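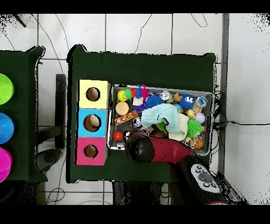 Purnholm opens toy lending service for families in Nirkthorpe

NIRKTHORPE, February. Purnholm, the household goods lender, today announces the opening of its toy lending service for families with children up to 7 years old. The service starts with 2,672 members who already borrow tools and kitchen goods from us, and new members are welcome to join.

A family can borrow toys for 30 days and then return them or extend the loan one time. Membership for the toy service is paid every 6 months. There is no deposit. If a small part is lost, we ask only that the family tells us at the return desk.

"Many parents told us that their children play with a new toy for a few weeks and after that it stays in the closet," said Manouchehr Golestani, head of lending at Purnholm. "We wish that the same toy can go to the next child. For this we needed a good catalog, and it took us more than one year to prepare it."
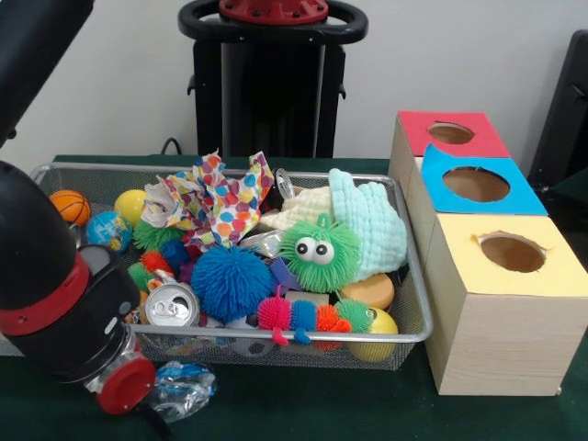 A wire-mesh basket packed with colorful toys and soft items.

The catalog was made together with Moradi, a design office in Nirkthorpe. Deliveries to members outside of the town center will be done by Jundon, which has carried our tool loans until now.

The toy desk is open in the afternoon until 6 p.m. Members can reserve by telephone or at the desk. Questions from the press can be sent to the Purnholm main office, attention Manouchehr Golestani.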